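Ticket: Stitby cell, Veltport office - tablet wiping station
Status: Open
Reported: 92 tablets passed, 11 rejected for streaks.

09:40 Reject log checked. All 11 came from the second shift. Wiping program unchanged.
10:15 Staff now do final inspection only and have no access to the pressure setting. Eren asked to open it to operators.
11:05 Cloth interval cut to 2 hours. Next check after lunch - leave the ticket open until then. 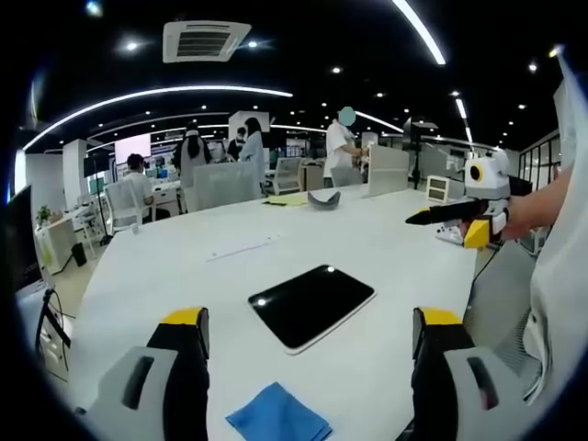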